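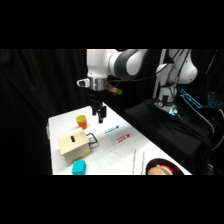
Titholm open day, April 1, 2023
Speaker notes, main session

Arrive early, check the microphone, put the water where I can reach it. The clicker has a delay of a second or so. Press once and wait.

OPENING

Good afternoon and thank you for coming. Welcome to Titholm. Most of you have come up from Watley on the bus, so you have already had the long way round the reservoir.

I'll talk for 18 minutes. After that we go through to the demonstration room, and then there is tea.

Say where the toilets are. Say that the fire door on the left is a real fire door and will set off the bell.

WHAT WE DO

We work on getting a robot arm to handle ordinary things. I mean things you have in a kitchen or on a desk. Cups, pens, boxes, bits of food on a plate.

Factories have used arms for a long time. In a factory the part arrives in the same place every time, facing the same way, and the arm repeats one movement. A kitchen table is different. The cup was left wherever someone left it. The pen has rolled. The cloth has a crease in it. People deal with this without thinking and a robot does not.

Pause here. Ask who has tried to pick up a pen in thick gloves. Wait for hands. That is close to what the arm has to work with: two stiff fingers that open and close, and no fingertips to speak of.

THE TABLE

The slide on screen is our table with the arm over it. Some points to make, no need to hurry.

The tabletop has a white sheet on it. The objects show up well against white, but a sheet wrinkles, and a wrinkle can look like an edge to a computer. We could use a hard board. We prefer the sheet, as homes have tablecloths.

The curtains are black for a plain reason. People walking past in the background used to confuse the software.

The two markers, one with a blue cap and one with a red, lie close to each other. Asking for "the marker" is not enough, you have to say which. If the gripper comes down at the wrong angle it can knock one into the other.

The box with the slot in its sloped top gets the most questions. People at the Grernmont visit last year wanted to post things in it. Putting a thin object through a slot is one of the harder jobs we set, because the object has to be turned the right way before it gets there. A small mistake in the angle and it catches on the rim.

The small orange cup is a favourite with children. Let them ask about it.

If someone asks about the food, say that soft and crumbly things are a study of their own. Squeeze too little and it drops. Squeeze too much and you have crumbs.

HOW IT LEARNS

Keep this short. Last time I went on too long and lost the back rows.

A person guides the arm through a job many times. The computer records what the arm did and what the cameras saw. Afterwards we ask it to do the job alone, with the objects moved. For a simple job we start with 50 recorded goes. Some jobs need a good deal more.

Most of those goes are dull to watch. Move across, go down, close, lift, move, open. Then somebody puts everything back somewhere else and we start again. If any of the school groups are thinking of applying for the summer places, they should know that this is most of the day.

Failures are kept too. We look at them on screen in the afternoon and try to agree on what went wrong — the grip, the angle, or the arm looking at the wrong object altogether.

THE MAC GIOLLA WORK

One slide only. The Mac Giolla project is our work with care homes. Residents were asked which small jobs they found most annoying. We had expected answers about cooking. What came back was lids, dropped pens, letters, and reaching to the far side of a table. That list decided what we practise on.

Make clear that no arm has been put in anyone's home. We are a long way from that and I don't want it reported otherwise.

BEFORE WE GO THROUGH

Groups of no more than twelve in the demonstration room. Coats and bags stay in here, on the chairs.

Please stay behind the tape. The arm moves slowly but it doesn't know you are there. There is a stop button and one of us will have a hand near it the whole time.

No flash, please. Ordinary photographs are fine.

It may go wrong. If it does, we reset the table and try again. Don't promise a particular job in advance. I did that at Grernmont and we stood there for a long while.

LIKELY QUESTIONS

Will it take people's jobs? Answer properly, don't brush it off. Our own work is on help at home for people who want to do more for themselves. Other uses will come and those are fair things to worry about.

How much does it cost? The arm costs more than a family car. The gripper is a small part of that.

Why is it so slow? We set it slow. It can go faster, and then it breaks things.

Can it hear us? No. The instructions are typed.

Could it make a cup of tea? Not yet — say that tea is being made by people in the front room, and send them that way after the demonstration. Bus back to Watley leaves from the main gate.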